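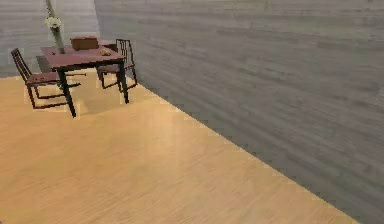

The table with two chairs, seen from above.

Wednesday, after supper

I did not write for 17 days and I feel it in my hand. When I started this diary I promised myself one page every evening, and of course it was a promise made by a person with nothing else to do. Since then came the cold, the exam papers, and my mother's phone calls, which are long in November because she does not go out.

Today I want to write down about the bread, before I forget the details.

For many weeks I tried to make the bread of my aunt in Abu Hammour. I lived in her house for two winters when I was a student, and every Friday she baked it, the flat one with nigella seeds and a little milk in the dough. She never measured. She had a blue cup without a handle and she said "one of this, and then until it is enough." I wrote this in my notebook at that time as if it was a recipe. One of this, and then until it is enough. I still have the notebook and it does not help me at all.

My first bread in Potton was a stone. I used the flour from the small shop at the bus station, and I think it is flour for cakes. The second I forgot in the oven when Rania called to tell me about her interview. The ones after that were eatable but they had no smell. My aunt's kitchen had the smell already on the stairs, and the neighbors' boy used to stand on the landing and pretend to tie his shoe.

On Sunday I asked Walid Khalaf for advice, as he worked in his uncle's bakery before he became an accountant. He came with his own scale and a thermometer, very serious. He put the thermometer in my milk, then in my dough, then he held it up in the air of my kitchen and shook his head. He told me the kitchen is too cold and the dough is sleeping. I should leave it the whole night and not the two hours which I gave it. I should also stop opening the towel to look. I said I do not look. He said there were finger marks on the towel, in flour.

So yesterday I made the dough at nine in the evening, less yeast, more water than I believed was correct. It was very sticky and I was sure I had spoiled it. I put it on top of the cupboard, where the warm pipe goes through, and I went to bed. At 3 I woke up and I lay there thinking about it, and I must confess I went to the kitchen. I did not lift the towel. I only put my palm on it. It was round and it pushed back a little, like the head of a small child.

In the morning I baked it on the upside-down tray, as Walid told me, with the oven at the highest number. The seeds jumped off and burned on the bottom, so there was smoke, and I had to open the window and wave a newspaper. But the smell came. It came before the color. I stood there with the newspaper in my hand and I was for one moment in Abu Hammour with wet hair, late for my lecture, and my aunt calling that I should take one for the road and one for the driver.

It is not the same bread. The edge is too hard and inside it is a little more sour than hers. Rania came by in the afternoon and ate half of one standing, with only salt and oil, still in her coat. She says it is better than the one from the restaurant near Takmont, and this is a compliment, but a small one, as she has complained about that restaurant from the first day. Then she ate the other half. I gave her one in paper for her sister and she asked if there was one for her sister's husband too.

I called my mother in the evening to tell her, and I asked what was the blue cup. She did not know any blue cup. According to her, my aunt had a green one, and it was for rice. We discussed this for a long time. My mother also said that my aunt put a spoon of yogurt in the dough and I never saw yogurt in my life in that bread. I would like to ask my aunt herself but she does not hear well on the telephone now. She answers a question that was not the one you asked. Last time I asked how is her knee and she told me the price of tomatoes, with great detail. I will write her a letter. She likes to have letters, my cousin says she keeps them in the drawer with the good spoons.

What to ask her:
The cup, which color and how big.
Yogurt, yes or no.
If she turned the bread or left it on one side only.
If the boy from the landing is still living there. He must be a man now, maybe with a beard.

Other things from these days. I finished the papers of the evening class, and the best one was from the quiet lady who sits near the radiator. She wrote about her grandfather's bicycle and used "nevertheless" correctly, which I could not do myself after my first year. I wrote "very good" and then I thought it was too little and I added "I enjoyed this," and then it looked like too much for a teacher, but it was in pen.

The new shoes hurt on the left side. I must decide if I return them or if I walk more in them, and if I walk more I cannot return them.

The heating man did not come. He will come between eight and one, they say, as if this is one moment. When the kitchen gets warm I will have to learn the bread again from the beginning, according to Walid. I think he is happy about this. He left his thermometer here and I did not remind him.

I also started the book which Rania lent to me and I am on the second chapter. All the persons have two names, one for the family and one for outside, and I made a small list on the bookmark to follow them. One uncle died already and I am not certain which.

It is past eleven. There is a new dough on the cupboard, with one spoon of yogurt in half of it, and the other half without, in the pot with the broken lid. Tomorrow I must buy seeds, oil, stamps, and a towel which is not this one.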